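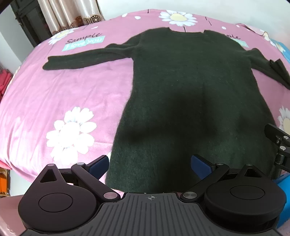
Folding Long-Sleeved Clothes from Hand-Held Gripper Demonstrations

Student project report, Robotics Project Course, Erville College
Authors: Chantal Landry and Thịnh Châu
Submitted Aug 4, 2023

1. Introduction

Our project began in February, when our group had to choose one household task for the course. We chose folding clothes. Many teams before us have worked with towels, and a towel is a kind object: it has four corners and it is the same on both sides. A dress with sleeves is more difficult. The sleeves can lie in any direction, and a soft knit does not keep a sharp edge where the fingers can take it.

The aim was to collect demonstrations with a hand-held gripper in ordinary bedrooms, and then to train a model which proposes the next grasp. We named the project Cluseo. The arm in the lab, which we call Naidu, was used only in the last part.

2. Equipment

The gripper has two fingers with blue rubber pads, moved by black linkages on both sides of a grooved base plate. The camera looks down over the fingers, so both pads stay in view during the work. We replaced the pads one time during the project, as the first ones had become smooth and the fabric was slipping.

The recordings were sorted with a small program written by Thịnh, named Konoslow. It cuts each recording into single grasps and asks the operator to give each one a label. At first it had only "good" and "bad". We later added "good but too much fabric", which became the label we used the most.

3. Collecting the demonstrations

Each demonstration starts with the garment laid flat, face up, with the sleeves out. The operator folds one sleeve to the middle, then the other, and then brings the hem up toward the neckline. We permitted the sleeves to be bent or a cuff to be crumpled at the start, as with the right sleeve of the dark green dress, because clothes on a real bed are seldom straight.

We decided early not to use a plain table only. The dress was recorded on a pink bedspread with large white daisies and some lettering, and other garments on grey and striped covers. A pattern of this kind is a good test for finding the outline of a garment. Dark green on pink is easy for the colour, but the brushed surface makes the edge fuzzy, and a shadow across the skirt can make the knit look almost black. In our first version, the model took the border of such a shadow for a hem and proposed a grasp in the middle of the skirt.

In total we kept 1,319 grasps for training and set aside 200 for testing.

4. Results and problems

On the test grasps, the model chose a point we judged acceptable in most of the cases with sleeves. It was weaker with hems, and weakest when the hem was partly hidden behind the fingers. With the arm, the first sleeve was usually folded well. The second sleeve often pulled the first one open again, and we did not solve this.

Chantal also compared the bedroom recordings with those from the lab table. The model trained only on the table was confused by printed flowers, and it sometimes proposed to grasp a petal. After the bedroom recordings were added, we saw this error much less.

5. What we would change

We would begin labelling in the first week. We waited too long, and the labels of the two authors did not agree on what is "too much fabric", so a part of the work was done twice. We would also record each garment under two different lamps.

We thank our lab supervisor for the use of the arm in the evenings, and our families for lending their clothes and their beds. The label guide for Konoslow is kept with the project files in the lab.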